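Pirkia's Gearbox Lead on Automated Shifts, Cheap Clutches and the December Update

Posted 2026-06-06

Sirkix started selling the Pirkia hatchback with an automated manual gearbox last year, and the complaints were familiar: a nod of the head between first and second, a pause when the driver wants to pass, a creep function that gives up on ramps. A software update is due in December. We spoke to the engineer who leads transmission calibration for the car. Company policy is that development staff are quoted by job title only.

The first question was why the Pirkia has an automated manual at all, when two of its rivals offer a CVT.

"Cost and weight," the calibration lead said. "It is the same five-speed manual we already build. We add an actuator for the clutch, an actuator for the shift rails, a pump and a control unit. The gears, the shafts and the final drive carry over. A CVT would need a different housing and a different mount on the left side."

The add-on hardware comes from Mwakalinga, which also supplies the clutch release bearing. The control code is written in house.

What the driver feels as a nod is the gap in torque while the clutch is open. In the launch software that gap was 491 milliseconds for a first-to-second shift at light throttle. The target for the update is 200.

"Most of the time isn't spent moving the gear," the lead said. "The rail moves quickly. We lose time in closing the clutch, and the launch map was cautious there. We had set it for a worn clutch and a cold day, so everyone with a new clutch on a warm day was paying for it."

The new code learns the bite point each time the car is parked with the engine idling and the brake held. It stores the last 6 readings and throws out any that fall well away from the rest. If the sensor reports a fault, the box returns to the launch map.
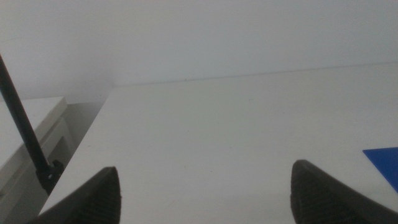 Hill starts and creep

The creep function moves the car at walking pace when the brake is released. Owners have written in to say it cuts out on parking ramps. The lead confirmed that this is deliberate.

"The clutch is dry. If you hold a car on a slope by slipping it, the plate gets hot very fast. The control unit estimates plate temperature from slip speed and torque, and past a limit it opens the clutch. The driver gets a chime and a message. Many people don't notice the chime."

In the update, the message will come up earlier and the brakes will hold the car for longer after the pedal is released. The temperature limit itself does not change.

Asked if drivers should shift to neutral at lights, the lead said there was no need. With the brake pressed and the car stopped, the clutch is fully open in drive as well.

Testing at Skakunham

Calibration work was moved to the Skakunham proving ground this spring, mainly for its graded slopes. The longest single test car run so far is 2372 miles, all of it on a simulated city route with frequent stops.

"We look at plate wear first and shift feel second," the lead said. "You can make any of these boxes feel smooth for a week. I want to see what the bite point does when the lining gets thin."

Manual mode is also being revised. At present the box refuses a downshift without telling the driver why. After the update, the gear number will flash when a request is turned down for engine speed. The box will still shift up by itself at the redline.

Paddles are not planned. "The lever does the same job," the lead said. "The steering column on this car has no wiring for them, and I would sooner spend the money on a better clutch position sensor."

The update will be installed at dealers during a regular service visit. Cars already on the road use the same control unit as current production, so no parts need to be changed, but the bite point has to be learned again after the new code goes in. Sirkix advises owners to expect slightly uneven shifts on the drive home.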